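Monday, evening

Ayanda asked me at lunch if a machine can tidy a kitchen yet. I said no, and then I thought about it all the way home. In the simulator our gripper does the same small task 300 times and it is never bored – I am bored after 30. But a real worktop has crumbs, and my mother's kitchen has also my mother.

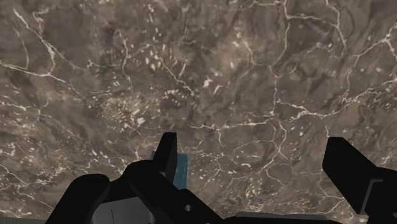 Simulator, fingers open, the small blue block behind the left one.

Tomorrow I must ask Ozan about the Zerno licence, and buy bread.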